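Demonstration recording (robotics)

Demonstration recording is the process of showing a robot a task by moving it, either by hand or from a distance, and storing the resulting motion together with sensor data. The stored runs, called demonstrations or episodes, are later used to train a control policy or are replayed directly.

Methods

In kinesthetic teaching the operator holds the arm and guides it through the task while the motors compensate for gravity. The method needs no extra hardware, but the operator's hands and body often block the cameras. In teleoperation the arm follows a separate input device, such as a smaller leader arm, a handheld controller or a joystick. Camera views stay clear, though the operator usually feels little or no contact force.

Recorded data

An episode normally contains joint positions, gripper opening and one or more video streams on a common clock. Wrist cameras show the area between the fingers at close range; fixed cameras show the arm in relation to the table. In the Plarnent set, compiled by Hafþór Bech and Kári Steinarsdóttir, 690 episodes were recorded and 115 were rejected, 34 of them for clock errors.

Objects

Toy food is widely used in pick-and-place tasks. The shapes vary enough to require different grasps, and the pieces are cheap to replace. Positions are changed between episodes so that a policy does not learn a single fixed path.

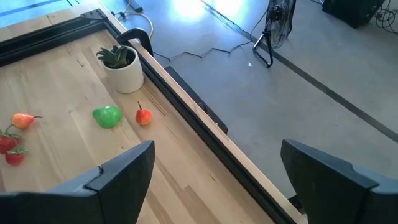 Toy fruit on a wooden tabletop, from the wrist (first) and from a fixed camera (second).
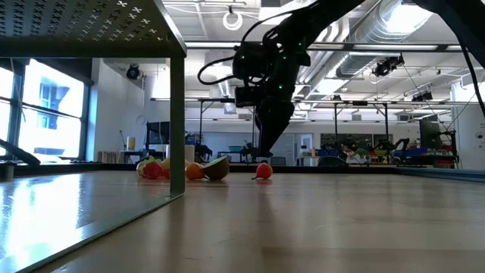 Makberg Robotics Reference, Department of Manipulation and Control

See also: imitation learning; leader arm; gravity compensation; Gririx controller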